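3.2 Bed Corners and the Order of Making

The second group of observations concerns beds that stand in a corner, with the head against a headboard and one long side against a wall. Of the 41 bedrooms recorded in Toledo, 27 had the bed placed in this way. Respondents most often explained the placement by the size of the room. A smaller group said that they liked to sleep next to a wall, or that the bed had stood there when they moved in and had never been shifted.

Placement had a clear bearing on how the bed was made. In rooms where both long sides could be reached, the fitted sheet was usually smoothed from the two sides in turn, and the pillows were set down last. In corner beds the order was less settled. Many respondents placed the pillow on the wall side first, while they were still leaning or kneeling on the mattress, and then worked back toward the open side. The far pillow was also the one least often straightened on ordinary mornings. Several respondents reported that it stayed where it was until the sheet was next changed.

Pillowcases were coded separately from sheets. The earlier Nonenby survey, which covered 171 households, treated bed linen as a set and recorded one color and one pattern per bed. That approach did not fit the present material. Plain fitted sheets in white or cream were common, while the pillowcases on the same bed often differed from the sheet and from each other. We therefore entered each pillowcase on its own line, with fields for ground color, type of print, and position on the mattress. Figure 4 gives a case in which a plain cream-white sheet is combined with two unlike printed pillowcases, one pink with scattered shapes and one cream with cartoon characters. The headboard is padded and covered in deep teal fabric.

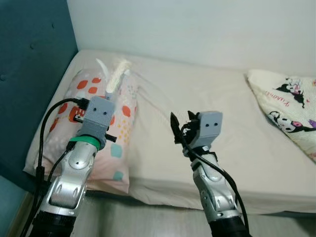
Figure 4. Corner bed with teal headboard and two printed pillowcases.

Mixed pillowcases should not be read as a sign of careless bed making. Respondents in 20 of the corner-bed rooms could say why a given case was in use, and their reasons were mostly practical: the matching one was in the wash, or had worn thin, or had been moved to another room. Others kept a favorite print in use long after the rest of the set was gone. These answers agree with the interviews held in Natitville in December, where printed cases were described as personal items and sheets as household stock.

Soft items left on the bed -- rolled cloths, toys, small cushions -- were entered under a single heading in the Fikero coding sheet. Where the type of item could not be settled from the record, it was listed only as "soft item, other" and left out of the comparison in Section 3.3. Blankets and bed covers were not included under this heading and are treated with storage in Section 4.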